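Laing sets out equipment plan for second kitchen-task cell at Padton

2019-10-11

Laing has approved a two-stage purchase of handling equipment for its Padton test room, where automated food preparation tasks are developed and timed. The order covers one additional arm, two grippers, a replacement controller and a stock of spare finger pads. Delivery of the first stage is due in November.

The budget is set at 160 thousand pounds over both stages. Slightly more than half of that goes on the arm and controller. The remainder is split between grippers, safety fencing, installation, training and a service contract with a fixed call-out time.

The plan replaces an earlier proposal under which Padton would have hired a complete cell from Rindine by the month. According to the planning note, hire was cheaper for the first year and dearer in every year after it. The hired cell was also supplied with a closed controller, and the Padton team would have had to ask Rindine for each change to the gripper settings.

Gráinne Ó Briain, who leads equipment planning at the site, said the choice of tasks was fixed before any supplier was approached. "We wrote the task list first and priced it second. If you start from the arm, you end up paying for reach and payload that the job never uses."

The task list contains 19 items, all of them done at table height with ordinary kitchen goods. They include moving single vegetables into a pot, turning a control knob, lifting a pot by its side handle and wiping down a surface. Each item has a target time and a permitted number of failed grasps. Suppliers were asked to quote against the full list and to state which items their equipment could not do.
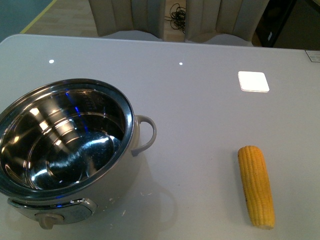
An ear of corn and a round cooker on the test table at Padton.

Corn was kept on the list after some discussion. A cob is firm enough to grip hard, but its surface is uneven and its width changes along its length, and a parallel gripper with flat pads tends to roll it. Two of the suppliers quoted a soft-fingered gripper for this item alone. Padton has chosen to buy one soft and one parallel gripper with a quick-change plate, so that either can be fitted without tools.

Polished steel is a separate cost line. Depth cameras often return poor readings from the inside of a shiny pot, and the arm then has no reliable figure for the height of the base. The planning note allows for a second camera, mounted to one side, and for diffused lighting over the table. A force sensor at the wrist was priced as well and has been moved to the second stage.

Wallano will supply the arm and controller. Its quote was not the lowest, but it included the quick-change plate and a longer warranty on the joints. The grippers are being bought separately – the firm's own gripper did not meet the required opening width.

Running costs were worked out from the log of the existing cell, which recorded 566 hours of operation in the last full planning period. Finger pads were the most frequent replacement, followed by cables. The new budget assumes that pads are changed after every 60 hours of gripping work, with a full set held on site at all times. Cables are covered by the service contract only where they run inside the arm; external cables are to be paid for out of the room's general budget.

Floor space did not need to be extended. The second cell will use a table of the same height as the first, so that task files can be shared between the two without resetting the base position. Power and network points are already in place, though a separate emergency stop circuit has to be fitted before the arm can be switched on.

Installation is planned to take four days, followed by acceptance tests on the full task list. Laing will hold back the final payment until the arm has met the target times on three days running. If an item fails, Wallano has one further attempt before the price is reduced under the contract.

The second stage, which covers the force sensor and the remaining fencing, depends on the outcome of those tests. Ó Briain said no date had been set for it. "The money is in the plan – it is released when the first-stage report has been signed off."

Suppliers wishing to quote for consumables, including finger pads and external cable sets, can ask the Padton purchasing office for the parts list. Quotes should give unit price, minimum order and delivery time, and should state whether prices are held for the full term of the service contract.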